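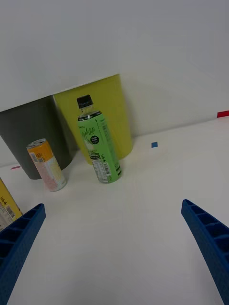 Slim cans slip in printed fingers when sorting drinks into two bins

mapleford_bench
Posted in Grippers and end effectors

I'm building a sorting cell at a shared workshop. An arm with a two-finger gripper picks cans and bottles off a white table and drops them into one of two containers at the back, grey for cans, yellow-green for plastic bottles. Fingers are blue, printed, with a row of rectangular recesses on the inner face. Wrist camera plus a fixed camera at the side. The control software is Telska and the fingers are my own remix of the Plamdale pattern.

Ordinary width cans are fine. Bottles are mostly fine. Slim cans rotate in the grip during the lift and come down on the rim of the bin about one time in four. Over 1,035 logged picks the slim cans account for nearly every miss.

Things I have tried:
Closing force up one step. The can dents and still rotates.
Approach height lowered by 21 mm. Slightly better, but the fingertips then touch the table.
Slower lift. No change.

The table has bits of red and blue tape on it as position marks. Bins go back to the same place each session. Is this a finger problem or a grasp planning problem?

vollico_user
Probably both, but start with the fingers. A ribbed face is meant to bend around the object. On a wide can several crossbars take the load. On a slim one you may only be touching near the tips, and then the can has a line to pivot about. Put a strip of thin silicone or bicycle inner tube down each inner face, glued at the ends only so the ribs can still flex.
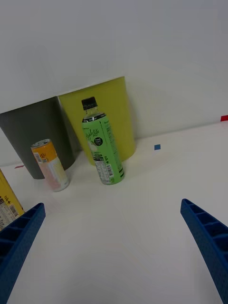
Check the wrist view as well before you blame the software. With the camera looking down at that angle, a slim can close to a bin has very little clear table behind it, and the segmentation can run the can and the bin together. The grasp centre then drifts upwards and you end up holding it well above its centre of mass. Plot the grasp height against can type. If the slim ones sit high, that is your fault.

I had the same thing on a Vollico gripper and moved the start positions about a hand's width forward of the bins. It cost some cycle time.

lis_and_lathe
just use suction

tapered_shank
Suction will not seal well on a ring-pull lid, and the side of a slim can needs a small cup with bellows. I would leave it.

The part not mentioned so far is the release. If the can is tilted when it reaches the bin, the low end goes in first and the rim matters a great deal.
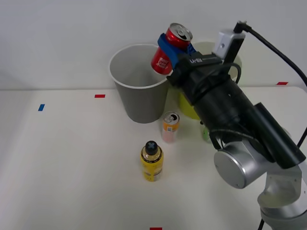

Set the release point by the lowest corner of the can and ignore the gripper centre. In Telska you can add an offset per object class. Measure from the rim, add a margin for the tilt, and move in above the opening before lowering. Coming in sideways at rim height is asking for a knock.

Two further points. Tie the camera cable to the forearm with enough slack for full wrist rotation – a tight cable will pull the wrist round slightly at the end of its travel, and it looks exactly like slip. And weigh the bins down. An empty tapered bin moves when it is touched, so the next drop is wrong as well, and your log will show two faults where there was one.

mapleford_bench
Inner tube fitted on Thursday. Rotation is much reduced. Grasp height on the slim cans was high, as suggested, so I have moved the start positions forward and am rerunning the set. Release offset still to do.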